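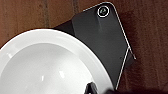 Soup swap is back

Quick one this month, I'm typing between loads of laundry so forgive the state of it.

The Trindedwood soup swap is on again, 03/02/2020, 6:30 in the big room at the Thibodeau building. Same deal as last winter. You make a big pot at home, freeze it in quart tubs, bring the tubs, go home with the same number of tubs of other people's soup. That's it. No judging, no prizes, I know a few of you wanted prizes.

How many to bring – 4 quarts is the usual. If you can only manage 2, bring 2 and take 2. If you want to bring more, email first so we can figure out cooler space. Last year the table by the door got buried and somebody's chowder ended up under the coats.

Please freeze it SOLID. At least a full day, longer if your freezer is packed. Half frozen tubs leak in the car and they leak on the other tubs.

Labels. Masking tape and a marker, on the side of the tub, not the lid (lids get swapped). Put on it:

What it is
Date you made it
Meat or no meat
Nuts, dairy, wheat, shellfish
Your name if you want the tub back

"Grandma's special" isn't a label. I had one of those in my freezer until June and I was scared of it.

What went fast last time: split pea with ham, anything with coconut milk, the chicken and rice. What didn't: five different butternut squash. I like squash soup fine but please, think about it. Cream soups can go grainy after freezing, so if yours has a lot of cream leave it out and write "add cream when you heat" on the tape. Same with noodles, they turn to mush. Potatoes are hit or miss. Beans hold up great.

Syahrul Saragih is bringing his soto again and has agreed to let me print the recipe, which I'll do next issue if I can read my own handwritting. He says the trick is toasting the spices before they go in the pot and not rushing the broth. He also says to squeeze the lime in at the table and never before you freeze it. His went in under a minute last year so get in line early.

How the picking works – everyone draws a number at the door. Lowest number goes first, takes one tub, sits down. Around we go until the table is empty. No saving tubs for a friend who is "parking".

There'll be a pot of plain vegetable going on the stove for anyone who wants to eat while we're there. Bring your own bowl and spoon, we are done buying paper ones. Bread too if you've got it. I'm doing two loaves and they won't stretch.

Parking: the lot behind the building is closed on the Nikgate side while they fix the drain. Use the street or the church lot, the church says it's fine after 6.

Also need somebody with a truck to pick up the folding tables that afternoon, and two people to stay after and wipe down. I did it alone last time and missed my ride.

Kids welcome. Dogs no, sorry.

If you can't make it but want to send soup with a neighbor, do that, just tell them which kinds you'd want back or which you can't eat. Write it down for them. Draw numbers go to the person in the room, so one number per person even if they're picking for 2 households.

RSVP by the Friday before so I know how many chairs. Reply to this email or leave a note in the box at the front desk. Names only, I don't need to know your soup. Unless it's squash – then tell me.

Seed packets came in too, they're in the hall cabinet, second shelf. More on that next issue.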